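Equipment budgeting for household manipulation robots

Equipment budgeting for household manipulation robots is the planning of purchase, spare parts and running costs for arms and hands used on domestic objects. It differs from budgeting for factory cells in that the hand is often replaced before the arm is.

Cost categories

A budget is commonly divided into capital items (arm, hand, controller, mounting), consumables (cables, fingertip covers, test objects) and room costs. In the Lomitz method, published in January and revised May 9, 2026, the hand is entered as a separate asset with a service life of 4 years, against 8 for the arm. Grerko uses a single asset line and adds a reserve of 20 percent for repairs. Vukčević compared the two methods over 1,237 purchase records and found that the single line understated the cost of replacement hands.

Test objects and rooms
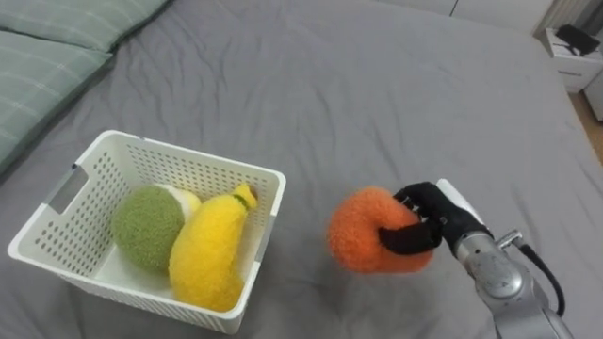 Soft goods make up a small share of the total and are usually bought in bulk. Plush fruit is a typical purchase, and a pick-up task may need little else: an orange piece held in a black multi-fingered hand, a banana and other pieces in a white plastic basket, and a bed with a gray sheet as the work surface. Furniture is charged to the room. External cabling, such as the black loop at the wrist, is listed under consumables in the Brevar template and under the arm in most others.

See also: Depreciation; End effector; Total cost of ownership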